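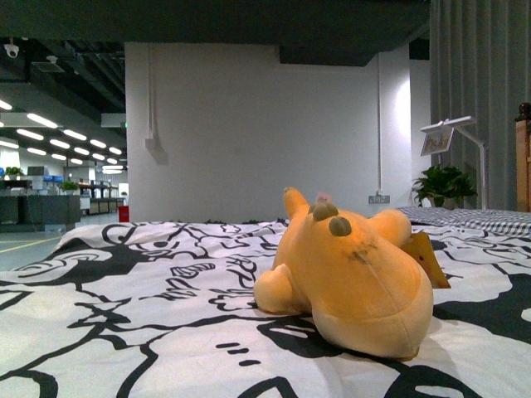
Keeping Bedding Clean Between Washes

Most bedding gets washed either too often or hardly at all. Sheets and pillowcases need a regular wash. The duvet itself doesn't, as long as the cover does its job and the filling gets some air.

Airing the bed

Don't make the bed the minute you get up. Fold the duvet back over the foot of the bed and leave the mattress open while you have breakfast. If you can open a window, do. I make mine last thing before I leave, at 8 a.m., and the sheets stay fresh noticeably longer than they did when I pulled everything up at once.

On a dry day in April or later, hang the duvet over a line or a railing for 2 hours. Shake it from each corner first so the filling isn't all at one end.

Duvet covers with dark prints

White covers with a black pattern are the ones people write in about, usually after the black has gone gray. Turn the cover inside out, button or zip it shut, and wash it on warm, never hot. Go easy on the detergent. Too much leaves a film that dulls the print, and it makes the white parts look dingy as well.

Don't soak these covers overnight. For a spot, work a little liquid dish soap in with your fingers, leave it ten minutes and rinse from the back of the fabric. Skip the bleach, even on the white areas, as it will creep.

Getting the cover back on

Lay the cover on the mattress inside out with the opening at the foot. Put the duvet on top, line up the corners, and roll both together from the head end down. Turn the opening over the ends of the roll, close it, and unroll. It takes me under a minute now. The first time it took a lot longer and I had to start over - the corners had slipped.

If the corners keep slipping, sew a short piece of cotton tape inside each corner of the cover and a small loop on the duvet. Tie them in a bow so they come apart for washing.

Pillows

Check the label before you wash a pillow. Most polyester ones can go in the machine, two at a time to keep the drum balanced. Foam can't. Dry them on low with a couple of clean tennis balls, and stop halfway to break up the lumps by hand. A pillow that feels dry on the outside can still be damp in the middle, so give it another cycle if you're not sure.

Soft toys that live on the bed

They collect as much dust as the pillows do. Put small ones in a zipped pillowcase and run a cold, gentle cycle. Anything with a battery or a glued-on part gets wiped with a damp cloth instead. Let them dry flat on a towel, away from the radiator, and brush the pile up with an old soft toothbrush.

For toys that can't get wet at all, put them in a bag with 200 grams of baking soda, shake it, leave it an hour and vacuum off the powder with the brush attachment.

Curtains near the bed

Run the vacuum down them whenever you change the sheets, starting at the top. Dust from the curtains ends up on the pillows otherwise.

Recent tips
Removing candle wax from a tablecloth
Six uses for a worn-out fitted sheet
Quieting a bed that squeaks
How to store wool blankets for summer
Descaling a steam iron

Flislow Home Notes | Written by Wenjie Jiang | Contact | Copyright Flislow | Back to top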